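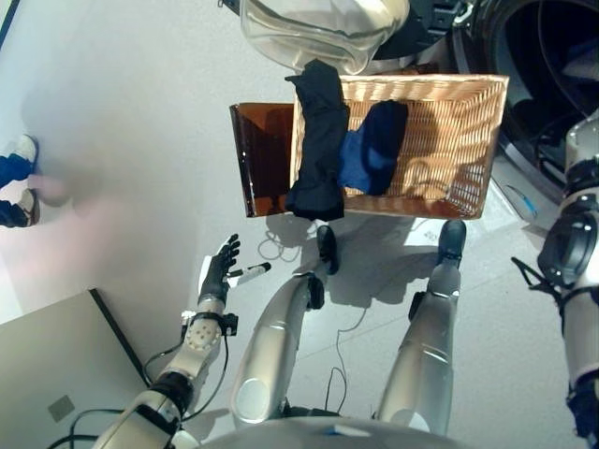

Minutes, laundry task group, August 1, 2021

Present: Erlinda Talavera, Kenneth Espiritu, Raquel Ramalho, Gillespie Guthrie, and me (Vlastimil Vlček, typing, so blame me for the spelling). Last meeting's minutes were accepted once I fixed Raquel's name in two places. Sorry, Raquel!

1. Where we are with the basket task

Kenneth went first. The Nadmont set now stands at 436 demonstrations, all of them picking clothes out of the wicker basket by the washer. He trained the new policy on the whole lot and ran 60 trials with it. Before anyone got excited he wanted us to know that dark clothes are still the sore spot. Black and navy together in the basket is the combination he keeps going back to, because the policy has a hard time telling where one piece stops and the next one starts. Erlinda asked if it was the grasp or the choice of where to grasp. Kenneth thinks it's the choice. When the hand goes to a good spot it mostly does fine, and when it goes to a bad spot you can see it coming a long way off.

We got into a long side talk about clothes hanging over the rim. Half of us had been labeling those as "in basket" and the other half as "outside," and I'm afraid I was doing both depending on the day. Agreed: anything touching the rim gets its own label, "draped," and it counts as a target like everything else. Gillespie will relabel the old ones (thank you, Gillespie, I owe you lunch).

2. The two-stage method

Raquel walked us through Tinditz, her idea for splitting the job in two. The first stage picks one garment and marks an edge or fold on it, and the second stage only has to get the open hand there and close it. I liked this a lot and said so, probably too many times. Erlinda was less sure. Her worry is that if the first stage picks wrong, the second will go after the wrong thing very confidently, and we won't learn much from watching it. Raquel said that's fair, and that she wants the first stage to pick again after every failed grasp. She tried it on 6 baskets of recorded footage and it changed its mind sensibly in 4 of them. We all agreed that's too few to say anything, me included.

Kenneth asked that both methods start from the same basket positions, or the comparison is no good. No argument there.

3. Head view

The robot's own legs and feet take up a good chunk of the head view when it stands right up at the basket. Gillespie wants to mask them out. Kenneth wants them left in, since the feet tell the policy how close it's standing. We went around on this for a while and settled on training it both ways.

4. Floor and cables

Short one. Cables get routed behind the robot before each session. Erlinda will write up a start-of-session list and tape it to the door.

5. To do

Gillespie: relabel with "draped."
Raquel: Tinditz running on the robot, with re-picking.
Kenneth: masked and unmasked training runs, same starting positions.
Erlinda: session list.
Me: draft of the methods section, which I promised last time too.

We put off the talk about the November submission until Kenneth's runs are in.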